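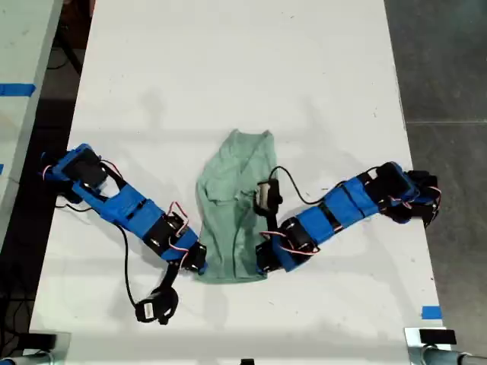
By Marlene Marinho. Last edited 7 Jan 2024

The Nirklow Courier is a free weekly newspaper in the port town of Cidport. It is published by Jandura Media and is paid for fully by advertising. The first issue had 20 pages and a print run of 1000 copies, which were given out at the ferry terminal and in the market hall.

History

The paper was started by the printing house Lacerda, which wanted work for its press on quiet days. In the beginning it carried mostly shop notices, tide tables and lists of rooms to rent. Jandura bought the title after 2 years and hired its first full-time editor. The name comes from Nirklow, the old quarter where the press stood.

Advertising

Local shops buy most of the space. The best known campaign, "Read It on the Boat", was made for the commuters who cross the harbor every morning. Posters were placed on the ferries, and each one showed only the first half of a news story – the second half was printed in the paper. The campaign ran through October and brought over 60 new advertisers. A radio version was less successful and was stopped early.
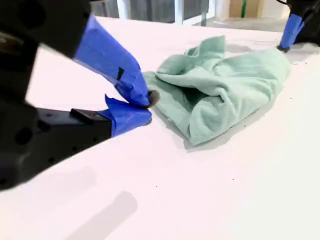 Light green towel on a white tabletop.

Distribution

The Courier appears on Thursdays. Copies are left in open racks, and home delivery is offered only in the Nirklow quarter. An online edition exists, but it does not include the classified pages – these remain in print only.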